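**Tabletop Layout and Handling**
Unit 2: Soft pieces on shallow plates
Instructor: Nesrin Güneş

Reading for this unit is the Uysal packet, sections on rim height and overhang. Bring the packet and a ruler to the practical. The terms below are used in the same sense through the rest of the course.

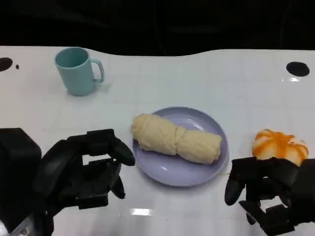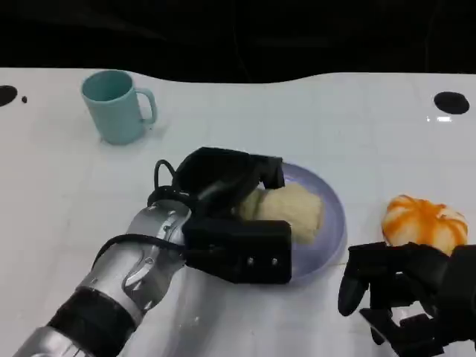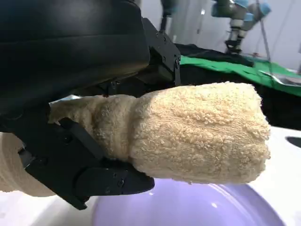

Course Notes, Unit 2 – p. 29

## 2.1 Scope

A soft piece is anything set on a plate that changes shape under its own weight or under light pressure. Rolls, buns, rolled cloths and filled wraps all fall in this group. Hard pieces (fruit, boiled eggs, small bowls) are covered in Unit 3.

The reference layout is one plate, one mug and one soft piece on a plain white surface. A second round item may be added at the right of the plate, as in the second picture. It counts as a side item and is not part of the plate group.

## 2.2 Terms

**Plate center.** The middle of the flat interior. The rim is not included when the center is found.

**Axis.** The longest straight line through the piece. An axis is square when it runs parallel to the near edge of the table, and diagonal in any other case.

**Overhang.** The part of the piece that passes beyond the outer edge of the rim. In the first picture the left end has overhang and the right end has none.

**Waist.** The narrowest section between two thicker ends. A waist can be made in shaping or can result from grip. The third picture shows a waist at the point of grip, with the free end bulging beyond it.

**Bearing points.** The places where the piece touches the plate. A piece with overhang usually bears on the rim at one end and on the flat at the other, so there is a gap under it.

## 2.3 Placement

1. Set the plate first. All other distances are taken from its rim.
2. Set the mug above and to the left of the plate, handle to the right. Leave clear surface between mug and rim.
3. Lower the piece onto the flat, with the middle of its axis over the plate center.
4. Check both ends for overhang. Shift the piece along its axis until the ends are even.
5. Turn the piece last. Turning before step 4 tends to move the middle off center.

A diagonal axis is acceptable. On a round plate it does not change the available length, and it leaves two usable areas of flat instead of one narrow strip on each side. For the Villville setting the axis must be square; see the plan in the packet.

If the piece is longer than the plate is wide, overhang cannot be removed, only shared. Split it evenly and record it at both ends.

## 2.4 Grip and deformation

Pressure from two opposite sides gives the smallest contact area and the deepest waist. The material displaced at the grip moves toward the ends, and short, thick pieces show this more than long ones.

Grip at the middle keeps the two ends in balance. Grip near one end leaves the other free to sag, and the sagging end meets the rim first. Students working with Priveo plates should allow for the higher rim.

Recovery after release depends on the material. Looped or open textures trap air and tend to spring back; dense dough holds the mark longer. Measure the waist before gripping, and again after the piece has been at rest for 30 seconds – a reading taken during the grip is recorded separately.

## 2.5 Practical

Work in pairs, 20 minutes per pair. Each pair uses one soft piece from the Flustine tray and completes 2 placements, one square and one diagonal.

Record for each placement:

- length of axis
- overhang, left and right
- number of bearing points
- width of waist before grip and after rest
- distance from mug to rim at the closest point

All lengths in millimeters. Sketch the plate from directly above, with the axis as a dashed line and the bearing points as small crosses. Side items are drawn in outline only.

Hand in the sheet with the sketch attached. Corrections to the Uysal tables will be posted before Unit 3.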